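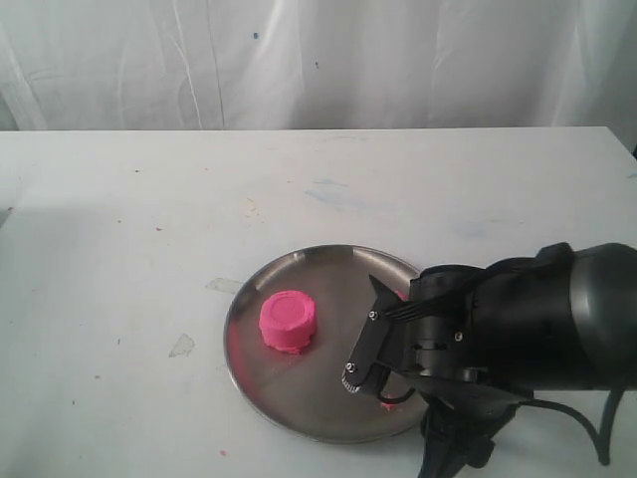 Figure 1. White table in front of a white curtain.

Home Current issue Archive For authors Search

3.2 Keeping to an eating plan away from home

We turn now to the part of the study that gave us the most to think about, namely what happens to a perfectly sensible eating plan once the person following it spends half the week on the road. All 46 people who joined us in Trevmont and Hotcombe had tried to lose weight before, and most of them spoke very kindly of the plans they had given up. The food had been fine, they told us, and so had the portions. What wore them down was the planning, and above all the evenings when they came home late and hungry with nothing ready.

For this reason the Husar plan was kept as plain as we could make it. Everyone was given a daily target of 2000 kilocalories, to be shared out between meals however they liked, and was asked to write down what they ate in a pocket diary – the Stuvo diary, which Sioned Skyrme had already tried out with a smaller group in September. By the end we had 266 diary weeks to read through, and a great pleasure it was, even where the handwriting defeated us. 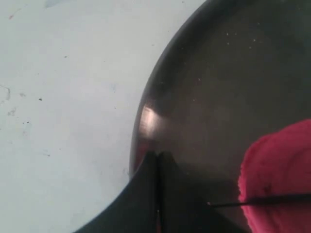 Home cooking came up in the diaries far more often than we had expected, and usually in a hopeful tone. People who cooked on a Sunday and carried the food with them kept closer to their target than those who bought lunch as they went, although the gap was a modest one and we would not wish to lean on it too heavily. Much of this cooking was of the simplest sort, done in one go in a big round dark pan like the one at the right of the picture, and eaten over the next 2 days. Troels Blöndal, who read the diaries separately, came to much the same view, but he felt that we had given too little weight to breakfast – a fair point, to which we return in section 3.4.

Contact the editors | Copyright and permissions | Back to top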